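Estevley Tenants' Newsletter
November 14, 2022

Heating season: what changes and what to do

The building's heat is on and will stay on through the end of March. Most of the calls the office gets at this time of year are about the same few things, so they are collected here in one place. Please read this before you call. If your question isn't covered, the office number is on the card inside your mailbox door.

How the heat works in your unit

Estevley has 105 units. The two older wings run on hot water from the boilers in the basement. The Grorkimside wing, which was finished later, has its own equipment and a separate control in each apartment. If you live in an older wing, the valve on the radiator sets how much heat you get. Turn it all the way open or all the way closed. Leaving it halfway is the main cause of the knocking noise people report at night, and it wears out the valve.

In the Grorkimside wing, set the control to Heat and pick a temperature. The rooms take a while to warm up after the control has been off. Setting it to the highest number does not make the room heat faster. It only means the heat keeps running after you are comfortable.

The first week

Some smell is normal the first time the heat comes on. Dust settles on the radiators and in the vents over the summer and burns off. It should be gone in a day. If you smell something after that, or if it smells like hot plastic or gas, leave the apartment and call the emergency line from the hallway or outside. Do not wait for office hours.

Radiators in the older wings may also need to be bled. You can tell when the bottom is hot and the top is cold. Maintenance will do it for you, and there is no charge. Please don't do it yourself. Last winter we had two leaks from bleed screws that were backed out too far, and one of them went through the ceiling of the unit below.

Furniture and curtains

Keep furniture 20 inches away from radiators and vents where you can. A couch pushed up against a radiator will block most of the heat, and the room will feel cold no matter how the valve is set. Long curtains should hang behind the radiator or be tied back. Nothing should be stored on top of a radiator cover, including mail and laundry.

The same goes for the controls in the Grorkimside wing. A lamp or a television close to the control will make it read warm, and the heat will shut off early. If you are moving things around this winter, leave that part of the wall clear.

Space heaters

Space heaters are allowed if they shut off when tipped over. They have to be plugged directly into the wall. No extension cords and no power strips. Turn them off when you go to bed or leave the apartment. If you need one every day to stay warm, something is wrong with the heat in your unit and we would like to know.

Windows

The storm windows in the older wings should be pulled down now. If one sticks, put in a request and we'll come free it up. Film kits are available at the office while they last. One kit covers one large window or two small ones, and you will need a hair dryer to shrink the film.

Open windows are still the biggest waste in the building. Last winter's fuel bill came in more than $1,000 over what we had planned, and a good part of that was windows left open in apartments that were too hot. If yours is too hot, close the valve or turn down the control first. If that doesn't help, call us.

Service visits

Sendia, the company that looks after the equipment, will be checking the controls and vents in all 23 Grorkimside units over the next several weeks. You'll get a notice on your door two days ahead. You do not have to be home, but pets need to be in a closed room or a carrier. Please move anything fragile away from the control and the vents before the visit. The visit is short, and the technician will leave a slip on the kitchen counter saying what was done.

If your control was blank or slow to respond last winter, write that on the notice and leave it on the door for the technician. 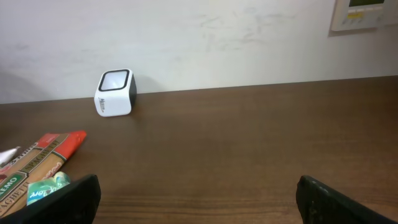

Laundry room hours

The laundry room will close one hour earlier starting next week while the floor is being redone. Two of the Tai dryers are out of order and parts have been ordered. Please don't leave clothes in the working machines overnight.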